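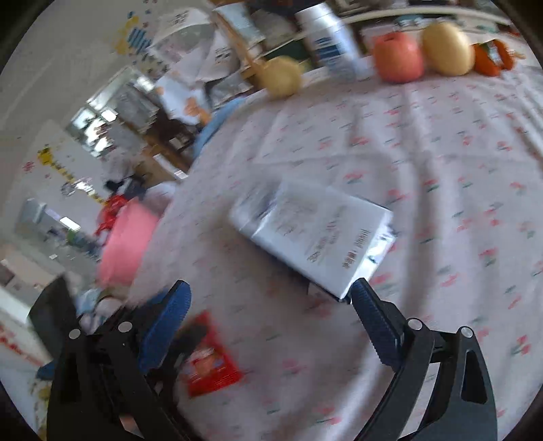
Search the magazine Enter keywords Go

The Wrapper That Goes Away

The word "compostable" is printed on the back of every Mavora snack bar, in green, next to a leaf. It is also on the coffee bags at Visser, the bakery two doors down from my apartment, and on the mailers that Vindel uses for its socks. I have been saving this stuff since September. Most of it is still in my yard, and most of it still looks like packaging.

I should say that I wanted it to work. I have a decent compost pile, three bins made from old pallets, and it will finish off a corncob if you give it long enough. It has done very little to the wrappers. One mailer has gone soft at the corners. A coffee bag has a hole in it, but I think that was a rat.

"People think it's like a banana peel," says Raluca Costache, who spent most of her working life testing plastics and now teaches chemistry in Clekport. "Some of these materials need to sit at 140 degrees for weeks. Your pile might get there in the middle, for a few days, if you turn it. Most people don't turn it."

The places that can hold that heat are industrial composting sites, and Clekport has one, out past the rail yard. I drove over to ask how it handles the leaf-stamped wrappers. Anel Adams, the shift manager, was polite and a little tired of the question. They pull them out. The machines can't tell a compostable bag from a regular one, and neither can the crew at the speed the belt moves, so anything that looks like film goes in the dumpster. From there it goes to the landfill, along with everything it was meant to replace.

Vindel told me by email that its mailers are "designed for a circular future." I asked which future, and where I should put the mailer until then. I haven't heard back. Mavora at least gave me a number: its bars sell in 766 stores. I asked how many of those stores are in towns with a site that takes the wrapper. The company doesn't track that.

Shireen Lekota, who buys for a small grocery chain, thinks I'm being too hard on them. She says customers ask for it, and that companies have to start somewhere – the collection will follow the material. Maybe. Her own chain pays more for compostable produce bags and, when I asked, she said they had no collection bins yet. She has been in the job nine years.

The bakery was more direct. Visser used to sell coffee beans from a bin, and you brought a jar. "It was messy and people liked the bags," Annatjie Fourie said, ringing up the woman behind me. She'd go back to the bin if anyone asked. I asked. She laughed and handed me a bag.

So I brought a jar the next week, and she filled it from a bag, and then threw the bag away.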